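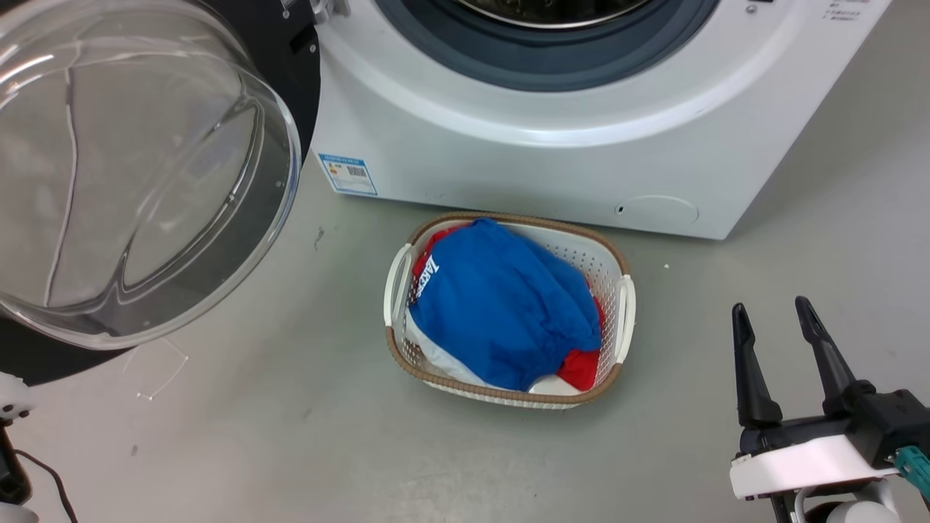
Dana Wirth
Staff Reporter, City and Region

Last updated: Sun 16 June

Search the site Enter keyword Go

Hospital workers and their supporters marched through downtown Clidari on Saturday to protest plans to close the overnight emergency room at Rolov Hospital and cut 205 jobs.

The march began at the hospital's main entrance and ended on the steps of the county building, where organizers handed over a petition with 3,517 signatures. It asks county commissioners to block the closure until an outside review of the hospital's finances is finished.

Linum Health, the company that runs the hospital, announced the plan in March. Under the proposal, the emergency room would shut its doors at 10 p.m. and reopen at 6 a.m. Patients who need care during those hours would be sent to Mousavi, a 40-minute drive away on a two-lane highway.

"People don't get to pick what time of day they have a heart attack," a nurse told the crowd from the county building steps. She said she has worked nights at Rolov for most of her career.

Linum Health said in a written statement that the overnight emergency room has lost money for several years and that 93 of the affected employees would be offered positions at its other facilities. The company said it "respects the right of staff and residents to make their views known" and is continuing to meet with union representatives.

Union officials said those meetings have gone nowhere. They said many of the jobs being offered are part time, and that some are too far away for workers with children in Clidari schools.

Police closed two blocks of Court Street for the march and reopened them by mid-afternoon. No arrests were reported. A few drivers honked in support as the marchers passed the bus station — others waited at the barricades while officers directed them to side streets.

The county owns the land under the hospital and leases it to the company. Protesters argued that the lease requires round-the-clock emergency care. A county spokesperson said attorneys are reviewing the document and declined to comment further.

Commissioners are expected to take up the petition at their next regular meeting, which is open to the public. Residents who want to speak must sign up with the county clerk by noon the day before.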